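Workshop notebook, bench 2, small parts and stationery
March, started 9:15 in the morning

Present: me, Jui-lin Fu in the afternoon. Shih-chieh Fung wrote the list of contents last month and I am following it with small changes, marked below.

Purpose of today: decide what goes in the yellow drawer organizer and stop keeping clips in the tea tin. The tin has been a problem since winter. Everybody takes from it with two fingers, the clips hook into each other by the handles, and the pushpins at the bottom are not kind. I emptied it on a tray and sorted by kind first, by size second.

Counted from the tin and from the two paper bags of the Arkiteck order:
Paper clips, small: 224
Pushpins: 138
Binder clips, all sizes and colors: 45
Rubber bands: not counted, many are dry and I threw those away

The order slip from Arkiteck says 500 paper clips. The rest must be in the Yip office, because they borrowed a bag in the week of the inventory. I wrote them a note. If they do not answer I will not insist, it is only paper clips. 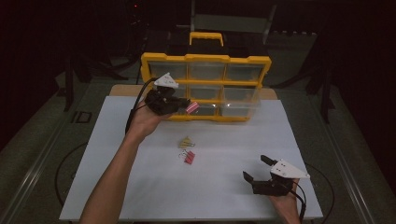
Binder clips are the most difficult thing to store in small drawers, and I spent most of the morning on them. With the handles standing out they need almost double the height, and then the drawer catches when you pull it. With the handles folded flat against the body they lie well but they are slow to take out. The pink ones have silver wire handles, and for these I prefer to leave the handles as they are and put fewer in each drawer. I tried first by color, then I changed my mind. Color is pretty but people look for a size. Shih-chieh's list has color. I crossed it out and wrote size, sorry, we can discuss it.

Second point about the drawers. They are clear at the front, so I think no label is needed for the bigger things. For pushpins I still want a label, because from a distance they look like beads to me and I have already opened the wrong drawer twice. Label tape is finished. I asked Jado for one roll, black on white, the narrow type.

11:40. Tried pulling the drawers with one hand only, the way everybody does it when the other hand holds papers. An almost empty organizer is light and it wants to come along with the drawer. When there are pushpins in the bottom row it is better. So the rule I propose: heavy things down, light things up. Rubber bands and paper tags go in the top row, pushpins in the bottom row, clips between. This is the opposite of the list, where the pins are on top for easy reach. I moved them and I feel fine about it.

Also the handle. It is comfortable for carrying, but if you carry the organizer tilted, the drawers can slide forward. I carried it once to the window and once back and I held my other hand against the front both times. Please do the same. Do not carry it by the handle down the stairs to the Corero room. If they need clips, bring them a cup of clips.

14:20. Jui-lin came and asked why we do not lay it on its back and use it like a tray. We discussed it for some time. Her argument is that you see everything from above. My argument is that a drawer on its back is only a lid, and small things go behind it. We tried with ten paper clips and lost two, which we found later under the rim. Upright it stays.

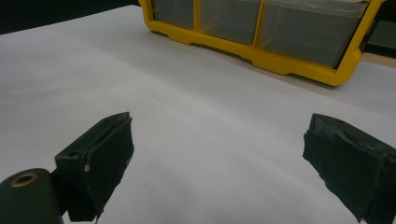
She was right about another thing, that the bottom row is hard to see when you are seated. The light comes from the ceiling and at a low angle the fronts become dim, so you do not see if a drawer is full or finished. Her idea is to cut a piece of white card for the floor of each bottom drawer, so the contents stand out against it. I cut one for the corner drawer. It fits if you take 2 mm from the long side, otherwise it lifts at the end and blocks. I will cut the others when I have a sharp blade, the one in the bench knife makes a torn edge.

Still open:
Where do the big binder clips go, the ones for the thick reports? Closed they fit, but only in pairs. Maybe a box.
Label tape from Jado.
Answer from Yip.
Card for the remaining bottom drawers. Jui-lin has offered to do it if I give her the measure, so here it is for her: copy the first one, it is in the corner drawer, under the pushpins.

16:50. Washed the tea tin. It has a little rust on the inside of the lid, so not for tea anymore. I put the good rubber bands in it until the top row is settled.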